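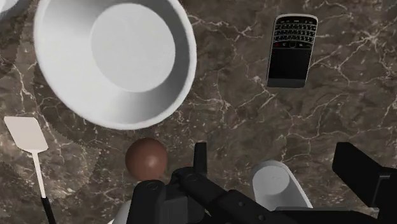

Marleny Chambi wants the two-view thing said up front: people load the wrist stream alone, train on it, then write in to say the policy loses the bowls. Use both views. The wrist view on its own drops most of the counter.

Ok so that's up front now. Rest of the card follows.

Trerano Counter Set, data card
Last edited 4/11/20

What it is
Simulated pick and place runs on a kitchen counter. One Franka arm, parallel gripper, marble countertop, mixed kitchen stuff. All rendered, no real footage anywhere in the set. Made for imitation learning, small models mostly.

Size
600 episodes. 130 of them held out for testing, don't train on those please. Split lists are plain text, one episode name per line.

How the runs were gathered
A person drives the simulated arm through Rutine (our teleop tool), one instruction per episode. Instruction is typed before the run starts and not edited after. So you will see typos in them. We left those in – a model that falls over on "sptula" is going to fall over on users too.

Object placement is drawn fresh each episode. Reject if two things spawn inside each other, otherwise keep. Some layouts are awkward. Kept on purpose.

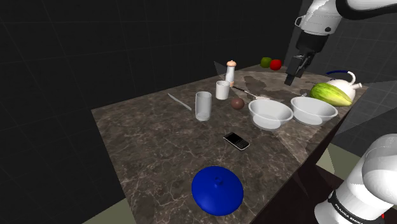 Fig. 1. Side view. Gripper over the counter, two white bowls mid-counter, apples at the back.

What's in an episode
– wrist view, color
– side view, color
– joint positions and gripper opening, every step
– the instruction
– success flag, set by the operator
– free text note, usually blank

No depth. We had it switched on for the first batch, filled the disk, switched it off. First batch was redone without so the set is consistent.

Objects
Bowls, cups, phones, fruit, cutlery, a kettle and so on. Object names come from the asset library and some are bad. Check the render before you trust a name. The small brown ball has a different name in the asset list than what operators type, there's a lookup table in the Wiriya folder, use that.

White on white is the hard part of this set. Plenty of the tableware is plain white and the detector we tried kept merging things. If you get good numbers there please tell us how.

Known problems
Marble texture is dark and busy. Models pick up on the veins. We swapped the texture on a few test episodes and success went down, so treat your score on the default counter as optimistic.

The gripper covers a good part of the wrist view. Small objects go behind the fingers right at the grasp. Side view helps, see top of page.

Success flags are one person's opinion. Thongchai Prasertsri went back over the held out ones and fixed the flags he disagreed with. Training flags not rechecked.

Gripper opening is logged one step late in the older files. Loader corrects for it. If you wrote your own loader, shift it yourself.

Not for
Force or contact work, the contact model is crude. Anything on a real arm without more data from that arm. Liquids, there aren't any.

Loading
Unpack, point the Jusolia loader at the top folder, pick train or test. It reads the split lists by itself. Dont rename the folders, paths are hard coded, sorry. If memory is tight load one view at a time and join on step number.

To do
Second counter texture, planned for October. Longer instructions with more than one step. Clean up the asset names.

Bad episode? Send the episode name and what's wrong with it, one line is enough. Marleny reads those and keeps the errata list next to the split files.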